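Balloon Shaving at Home: Your Questions

Do I tie the balloon before or after I lay it down?
Whichever you like! I hold the neck up between finger and thumb and knot it over the towel.
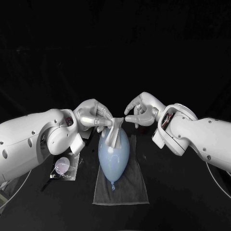

Which foam is best?
Plain shaving foam, the cheap stuff. My first can lasted 3 parties.

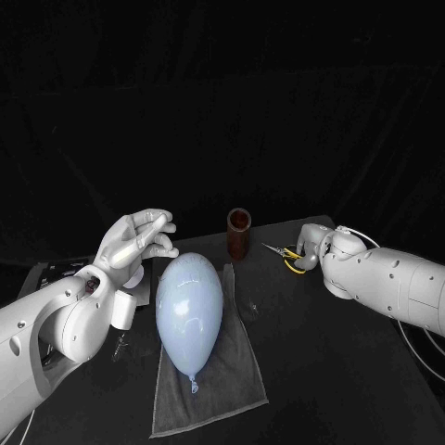 Our club at Curov has popped 57 balloons so far, and I love every bang. Most went because the blade was tilted. Keep your tools within reach, but leave scissors lying well back like these until the balloon is put away.

Does the towel matter?
Yes! A folded one stops the balloon rolling, and a dark one shows every blob you drop. Steady the top with light fingertips. 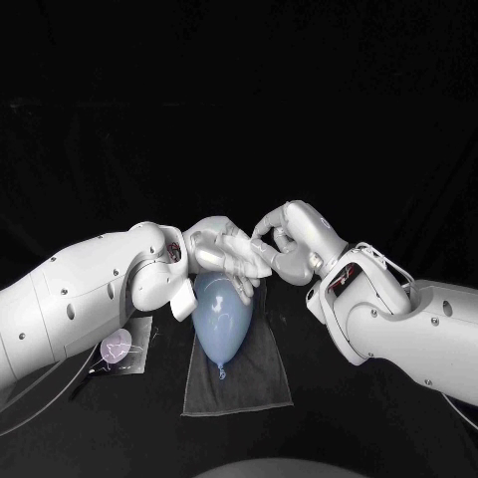 Auður Bech wrote in to say she blows hers up only part way, and her kids now get through a whole shave without a pop. Great tip, try it!

How much foam do I need?
A mound over the top is plenty, then spread it down the sides with your hand.

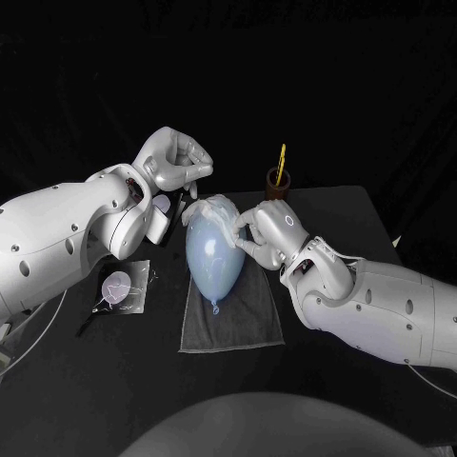 Go easy near the knot, where foam collects in the creases and is a pain to scrape out. Allow 60 seconds per side.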